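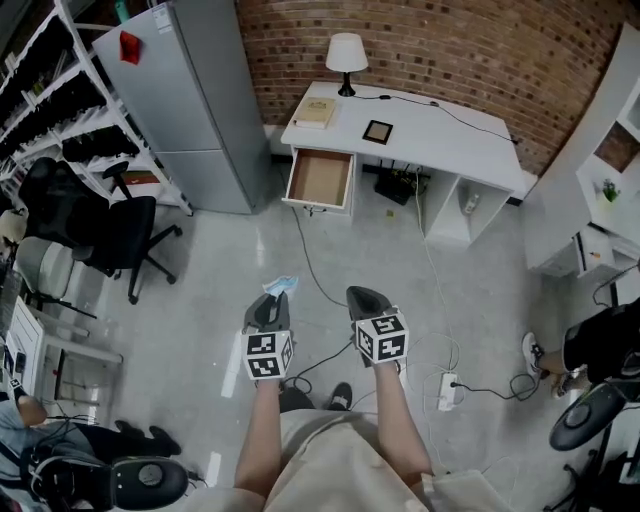

Data / Travel and terrain

Clukcombe Track Waypoints

A table of stopping points, water crossings and campsites along the Clukcombe Track, from the Nurnska turnoff to the southern gate. Intended for trip planning and for loading onto a handheld GPS. It is not a navigation chart and has no legal standing on access or land boundaries.

Contents

waypoints.csv – one row per point
segments.csv – one row per stretch of track between two named points
closures.csv – past closures, where a start and an end are both known
notes.txt – longer remarks that did not fit in a column

The waypoint table has almost 2000 rows. The track is divided into 19 segments, numbered from north to south. Segment 8 was split in an earlier version and has been joined again; old files that refer to 8a and 8b will not match.

Columns in waypoints.csv

id – integer, never reused
name – local name if there is one, otherwise blank
lat, lon – decimal degrees, WGS 84
kind – camp, crossing, gate, well, lookout, ruin, fuel, other
segment – number of the segment the point falls in
surface – gravel, sand, clay, rock, salt crust
water – none, seasonal, permanent, unknown
checked – month of the last visit, blank if never visited
source – field, map, report

A water value of "permanent" means that water was present on every recorded visit. It says nothing about whether the water is fit to drink. Most of the wells south of the Özkan ruins are salty, and several are marked on older maps as fresh.

How the points were collected

Field points were logged by driving the track in both directions and stopping at each feature. Positions were averaged over 10 minutes at camps and wells. Crossings were taken at the low point of the bed, on the line of the wheel tracks. Where the track has moved sideways after rain, the newest line was used and the old one dropped.

Map points were read from scanned survey sheets by Huguette Doucette and should be treated as rough. Report points came from travelers by mail and were kept only if two people gave positions that agreed.

Distances in segments.csv are odometer readings. They run longer than the distances you get by joining the waypoints with straight lines, mostly in the dune country, where the track doubles back often.

Known problems

The lake edge in segments 14 and 15 shifts from year to year. Points marked "salt crust" may be under shallow water after a wet season, or well away from any water after a dry one.
Fuel at Nurnska is closed on Tuesday. There is no column for opening hours.
Gates are listed by position only. Leave them as you find them.
The name field mixes spellings. Özkan appears with and without the dots in the older rows.

Format

UTF-8, comma-separated, header row included. Blank means unknown, except in the name column. The Undico import script expects semicolons – convert the file first or set the separator by hand.

Updates

New points are added each April, before the cooler months bring most of the traffic. Corrections should give the id, the column and the new value.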